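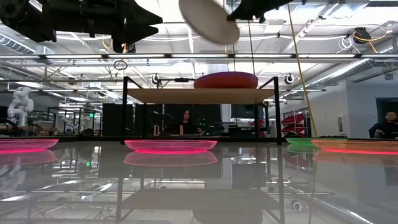
Several replies to last week's thread said the same thing: buying secondhand dishes online is a waste because half of them show up broken. I've bought 112 pieces that way and lost 3. Posting what I do.

1. Ask the seller how they pack before you pay. If the answer is "newspaper," offer to cover a roll of bubble wrap. Most say yes. The Ridside shop does it without being asked.

2. Plates travel on edge, like records. Stacked flat, the bottom one takes all the weight. Two of my three losses were stacked flat.

3. Ask for a photo taken in daylight with the plate tipped toward the window. Hairline cracks don't show head-on. Clear colored plastic is easier to check than stoneware, but it scratches, and sellers forget to mention scratches.

4. Measure your shelf first. I bought a set of Kundach dinner plates in November and they stick out past the edge of mine. They live in a box now.

5. Shipping. I pay up to $15 for a small box. Past that I look for something local or wait until the seller has more I want.

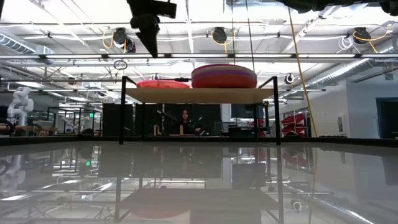 6. Open the box the day it comes. Iltodden gives you a short window to report damage and they do hold you to it. Take pictures before you unwrap anything.

7. Keep the box. If you have to send something back you'll want the same one.

8. Sets cost more than singles. A full Jõgi set was listed at $100 this spring. I put mine together one plate at a time for a lot less, and it took most of a year.

Next thread will be cups. Handles are a different problem.

Thursday, May 2, 2019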